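Fluvero料箱拣取单元

Fluvero料箱拣取单元是一种由单台机械臂、夹爪和敞口料箱组成的小型自动化工作单元,用于从杂乱堆放的物品中逐件抓取。该单元由集成商Skelov组装,首批安装于Wirnbridge的一处试验车间。厂方资料称其“开箱后半日内即可投入使用”,但这一说法未见独立记录支持,维护日志所反映的情况也与之相去甚远。

安装与标定

按照安装手册,料箱应先就位,再标定机械臂。料箱敞口朝上置于台面,箱壁以弹簧夹固定。手册把弹簧夹列为“临时措施”,却没有给出任何永久固定方案,后来的两次修订也未补上这一条。料箱若在运行中移位,夹爪便会以错误的高度接近箱底,因此操作人员通常在每班开始前重新核对箱体四角。

标定程序要求夹爪依次触碰料箱内的若干参考点,控制软件据此推算箱壁和箱底的位置。Skelov宣称整个过程无需人工干预。Wirnbridge的日志则显示,首次安装后的标定共重复了多次,直到有人用直尺量出箱底并不平整,结果才稳定下来。软件至今仍假定箱底为理想平面。

线缆

线缆是该单元停机的主要原因。电缆与气管沿机械臂外侧敷设,在关节处须留出弯曲余量,再用扎带收拢。余量过小,腕部转动时接头受力;余量过大,线束会垂入料箱上方,可能挂住箱壁或物品。手册仅写“适当留量”,未注明长度。
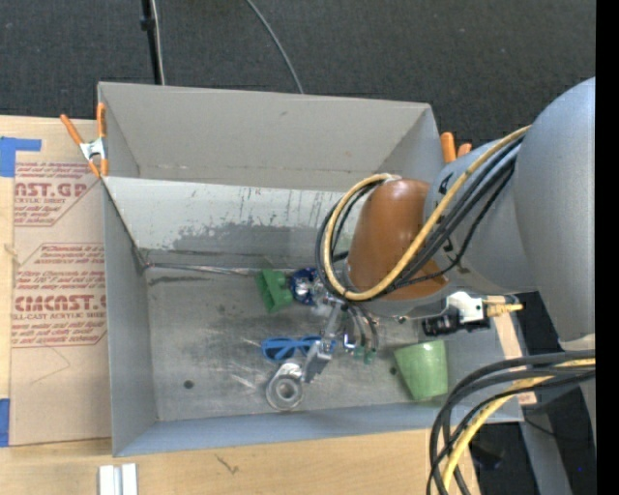
维护人员的通行做法是让机械臂在断开夹爪动作的情况下,以低速走完全部极限姿态,同时观察线束在每个关节处的走向,再决定扎带的位置。扎带不宜拉得过紧,否则线缆外皮会在同一点反复弯折。首批单元的日志中,可归因于线缆的停机累计约325分钟,超过其余各项之和。厂方宣传材料在计算可用率时将这部分时间列为“用户侧因素”,理由未作说明。

夹爪的检查与更换

夹爪手指属于易损件。厂方给出的检查间隔为每3,170次抓取一次,检查内容包括指尖磨损、关节间隙以及紧固件是否松动。这一间隔的依据不明:手册既没有说明测试所用的物品,也没有说明抓取力。以软质物品为主的用户可能觉得过于频繁,而经常抓取硬质或形状不规则物品的用户,有理由提前检查。

更换手指时,须先切断动力并释放残余气压,再拆下旧件。新手指装好后应重新执行一次触碰标定。早期手册允许跳过这一步,2.0版以后改为强制,但修订说明只称“改进流程”,没有提到此前出现过的高度偏差。

料箱的保养

箱底和内壁会因夹爪触碰及物品拖动而留下划痕。一般认为浅划痕不影响机械动作,争议在于视觉系统。Bashir公司为该单元提供识别软件,称划痕和污迹“对识别没有可测影响”,但其公布的测试使用的是全新料箱。Wirnbridge的操作人员则报告,反光较强的箱底偶尔会被误判为物品边缘,擦拭后情况有所减轻。双方都没有公开足以判定对错的数据,现行手册只建议用干布清洁,避免使用研磨剂。

性能数据与质疑

Skelov公布的抓取速度为每小时440件。日志中持续一整班的最好成绩比这一数字低得多,而且须由人员在旁处理卡料。公司后来解释,该数字是在物品互不重叠的条件下测得的,原始宣传页中没有这一限定。

该单元的另一卖点是“免维护”。从现有手册看,这一称呼难以成立:仅定期检查一章就占去相当篇幅,线缆和弹簧夹的检查还未计入其中。最新一版宣传页已将措辞改为“低维护”,检查项目本身则没有减少。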